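I have worked in housekeeping at Stellstead for five years, and since December we have shared the corridors with two delivery machines from Isadero. They carry linen and towels up from the basement and take the bags back down. Before that we pushed the trolleys ourselves.

The first weeks were slow. The machines stopped at every open door and waited, and if you left a mop bucket out they stood there until you moved it. Teodor Holmgren, who runs our shift, put tape on the floor at Skjelbred wing to show us where not to park things. Most of it has peeled off now. We know where they go.

What has changed is my back, for a start. A full linen trolley is heavy and the ramp by the lifts is steep. What has also changed is the list. When the trolleys went, each of us was given two more rooms, so the time we saved on walking went straight into bedside tables, bins and floors. Nothing on wheels does those. 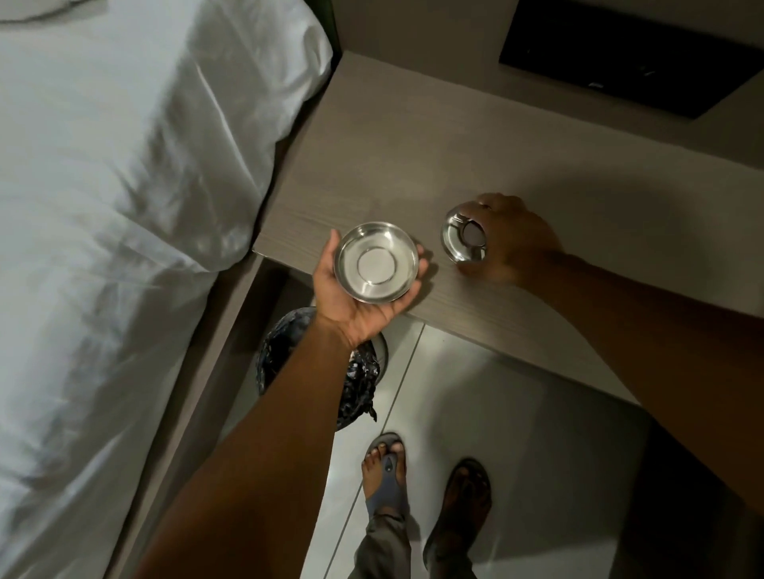 A steel bowl held in one hand and a steel ring on the bedside table, both still done by hand.

The other thing is the talking. You used to meet people in the basement when you fetched your sheets — the laundry staff, the porters, whoever was on. Now the linen comes up and I can go until two in the afternoon without speaking to anyone from downstairs. I said this at the staff meeting and it was written down.

Nobody lost their job over it. Two people who left in the spring were not replaced, and I think that should be said as well. There is talk of a system called Stakum that will hand out the rooms by itself. Teodor does that at present, on paper, and he knows who can't do stairs.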